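About Lilbridge

Lilbridge records people doing ordinary hand work so that robots can learn it. We write down how a job is done by doing it, many times over, with the same kind of gripper the robot will use later. Our customers are companies that build or run robot arms and don't want to set up a recording floor of their own.

We started in July with two tables and one pair of grippers. The first contract came from Zeleke, who needed people to load and unload small kitchen goods. It was meant to be a short job. They renewed, then sent us a second list of tasks, and we have been recording for them ever since.

What we do

Most of our sessions are done with hand-held grippers. The operator holds one in each hand and works at the table as they would with their own fingers, within the limits of two jaws. There is no robot in the loop, which makes it fast and lets us change tasks between one take and the next. Each take begins with the jaws open over the table, and the operator waits for the tone before moving.
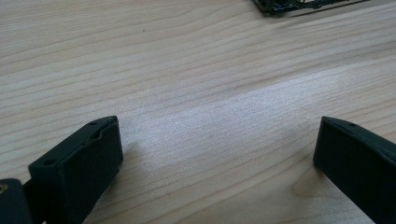 Remote control

Some jobs need the real arm. For those the operator sits at a Plollar station and steers the arm from there. It is slower work, and a new operator needs more practice before we keep any takes. We use it mainly when a customer wants to see how their own arm handles a task - reach, speed, the angle it can get into a shelf - or when the hand-held recordings have left a gap.

We will tell a customer if we think they have asked for the wrong method. Remote takes cost more, and for a lot of table work they add little.

The tasks

Our current list has 37 tasks. Many of them are small: put the mug in the basket, take it out again, turn it so the handle faces the other way. A mug is harder than it sounds. An operator has to choose between the rim and the handle, and decide which hand goes first. We ask operators to vary these choices and to keep the speed they would use at home.

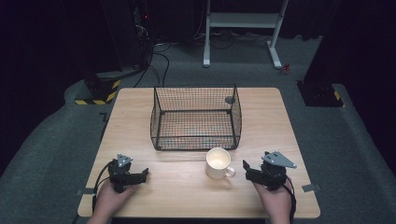

Natnael Beyene: The first thing I had to unlearn was being neat. I would line everything up the same way before each take, and the takes all came out alike. Now I set the object down wherever my hand happens to leave it and start from there. If I fumble a grasp I carry on and try again, and we mark the take so the customer can decide whether to keep it. Some of them want those more than the clean ones.

How we check the work

Every take is watched by a second person before it leaves the building. Takes with a dropped signal or a missed start are thrown out. Takes with a slip in them are labeled and kept. For Vunero we delivered 1661 takes in the last round, sorted by task and by operator, with the labels in a plain text file.

Working here

Operators do not need a technical background. Training is paid, and shifts have breaks built in, as holding the grippers is tiring on the wrists at first. We do ask for patience with repeated work.

Tobias Montoya handles new projects and visits. Send him a list of the objects you care about and what should happen to them - a rough one is fine - and he will come back with a recording plan.

Page last updated 28 May 2025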